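Notes for session 5 - Drafting by value instead of by name
7/30/19

Okay, welcome back! Last time we got stuck arguing about kickers (my fault, I let it run), so I'm putting the main stuff on paper this time and you can scribble on it while I talk.

The question for tonight is how much a player is worth compared to the guy you could pick up for free. I spent my first few years in fantasy football just taking whoever I thought would score the most. Quarterbacks score a ton, so I took quarterbacks early, and I finished near the bottom and couldn't work out why. What I was missing is called replacement level.

Replacement level

Pick a position. Count how many of those players your league will start in a normal week. The next one down the list is your replacement player. You subtract his projected points from everybody above him, and what's left over is the value you're drafting.

Say your top tight end projects 39 points better than replacement over the season, and your top quarterback projects 30 points better than his. The quarterback has the bigger raw total by a mile, but the tight end is helping you more. Write both numbers down side by side the first time you do this, it really does look wrong!

Kyung-hwa Moon asked me after class whether this changes if you can start 2 quarterbacks. Yes, a lot. Way more of them get used every week, so the replacement guy gets much worse and everyone above him goes up. Always redo the math for your own league's rules. The Arkholm league and the Granström league use the same scoring and I still keep a separate sheet for each.

Tiers

Once you have the values, look for the gaps. Four receivers bunched together and then a big drop is a tier. If there are three left in the tier when you're on the clock, you can probably wait a round - if there's one left, I'd take him. I draw a thick line on my sheet at each drop and cross names off as they go.

For next time

1. Bring a replacement level for every position in your own league, worked out by hand.

2. Mark your tiers for running backs and receivers. Tight ends too if you have time.

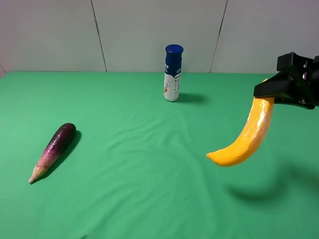
3. Run one practice draft using only your sheet, no peeking at anyone else's rankings, and write down the pick you felt worst about. We'll start with those.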